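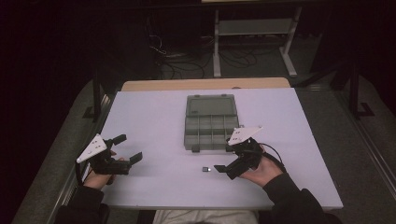
Small parts box, new layout
Gusunwood workshop, bench by the window
12 Jun 2023

Continuing from the March entry, where I wrote that the gray box "should be reorganized soon". Soon became today. The reason is the Gilbert rebuild: last week I needed a M2 washer and I found it in the cell for fuses, and the fuses were in a paper cup.

The box is the gray one with the see-through lid, from the Cillero order (2233 on the delivery note, the note is in the folder). It was on the shelf above the Tedis cabinet. The Tedis drawers are good for the bigger screws and for everything that comes in bags, but they are too deep for small electrical parts, one must always dig with the finger. So the plan is that the small things go in the gray box and the drawers keep the rest.

Worked on the white board on top of the wooden table. I like this surface for sorting. Dark parts can be seen on it immediately, and also dust, so it was wiped before starting. The only complaint is that the board has no raised border, and what rolls, rolls to the floor. For screws with round head I would use a tray.

Emptying

First I tried to empty the box cell by cell with tweezers, which was slow and not necessary. After the first column I changed the method: bigger parts out by hand, then the whole box upside down over the big baking tray, with the lid held back. A few light things remain in the corners from static, mostly washers of plastic. A dry brush takes them out. Do not blow in the cells. I did it once and had dust in the eye and one spring somewhere behind the radiator.

What came out, from memory, without order:
— resistors, loose, with legs already bent
— pin headers cut in short pieces
— heat shrink, black and red, too short for use (thrown away)
— washers of several sizes, all mixed
— tact switches, old type
— jumper caps
— one key for a cabinet we do not have anymore
— bag number 461 with its label but almost nothing inside

For bag 461 I looked in the parts list. It should be spacers for the Gilbert front plate. In the bag there was no spacer of the correct length, so either they are already mounted or they were used for something else. I will measure on the front plate before I order new ones.

Small dark pieces

There is one kind of part I could not classify: tiny, dark, more or less a cube, one face is lighter gray. By size it could be a relay or some small sensor housing. I looked with the magnifier and the print is too worn for reading, at least for my eyes. It goes in the "unknown" cell until someone recognizes it. If you recognize it, please write the name on the next page, and do not simply take it away.

Remark for myself about the unknown cell. Last time this became the most full cell in the box. New rule: when the unknown cell is full, the oldest things go in the recycling, without discussion.

Lid and latches

The lid can be folded back until it is flat on the table, and in this position the box stays quiet and one has access from the front and from both sides. I prefer this to the half-open position, where the lid falls when you touch the table. It needs more space behind the box, so pull the box toward you first and open it after.

There are two latches on the front. Open both before you lift the lid. When only one is open the lid twists a little, and with thin plastic like this I think it will crack at the hinge sooner or later. For the closing: lid down, press in the middle, then left latch, then right latch, and listen for the click of each. Then lift the box only a few centimeters above the table and check that the lid holds. After this you may carry it.

The box is carried flat. I know that it has the shape of a small suitcase and that it is tempting. The dividers are a bit lower than the lid, so in vertical position the small washers walk over the wall to the neighbor cell. I tested with 5 washers in one corner cell: box closed, turned vertical, turned back. 2 of them were in the next cell. For the M2 washers this is exactly how the mess has started, I believe.

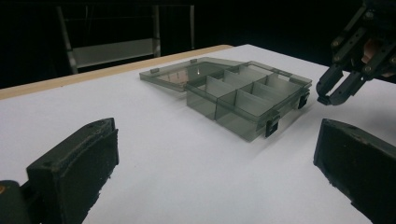
Layout of the cells

I decided the layout with the box empty and the latches toward me. The position of the latches is now the definition of "front" for this box. Please keep it, otherwise the map on the lid is wrong by half a turn and everybody reads it mirrored.

From left to right, by column:

First column: fasteners. Smallest in front, bigger to the back. Washers have their own cells and are never together with the nuts of the same size, even if it seems practical. I have tried this before and you always want only one of them.

Second column: connectors. Pin headers, sockets, jumper caps. Headers that are too long for the cell get cut to fit, we never use the full length in any case.

Third column: switches and fuses. The glass fuses stay in their small paper with the value written on it.

Fourth column: various. Springs, feet of rubber, spacers when they arrive, and the unknown cell in the corner at the back.

Resistors do not go in the box at all. They go back in the paper strips in the Tedis cabinet, third drawer. The loose ones with bent legs I have put in a cup for the soldering exercises.

Map for the lid

I first wanted to glue labels inside each cell. The bottom is small and after three parts you cannot read the label anymore. Labels on the divider walls do not hold, the walls are too thin and the glue comes off at the edge. So it is one paper map, printed at the size of the box, and fixed with clear tape on the inside of the lid. As the lid is smoky, the map must be printed bold and in black. I made a trial in pencil and through the plastic it was almost not readable. With the lid folded back it can be read directly, which is the normal situation when working.

Printing is still to do. The printer was again without toner. For now the map is in this notebook and a handwritten copy lies below the box.

Filling

Not finished. Done so far: nothing is in the cells yet, all sorted parts are in paper cups on the side shelf with a name on each cup. I wanted to have the map first. If you need something before this, take it from the cup and leave the cup standing, also when it is empty.

Small notes:
— The cups with a flat bottom are better. The ones from the coffee machine fall over when there are only light parts inside.
— A sheet of paper folded in the middle is still the best funnel for the washers.
— Wash the box? I only used the dry brush. With water I am afraid that something stays wet under the dividers. A little alcohol on a cloth maybe, first on the outside bottom, to see if the plastic becomes cloudy.
— Lamp from the left side. With the ceiling light only, the gray plastic reflects and one does not see if a cell is empty or if there is a small dark thing in the corner.

Open points

Measure the spacers on the Gilbert front plate (see bag 461).
Toner, then print the map in bold.
Ask Cillero if the same box exists with a clear lid, or if there is only the gray. When clear exists, maybe order one for the optical parts, but no more boxes before this one is in use.
Find the spring behind the radiator.
The old cabinet key: I keep it in my drawer until the end of the month, then it goes away.

The white board stays on the table until the filling is done. Please put no coffee on it.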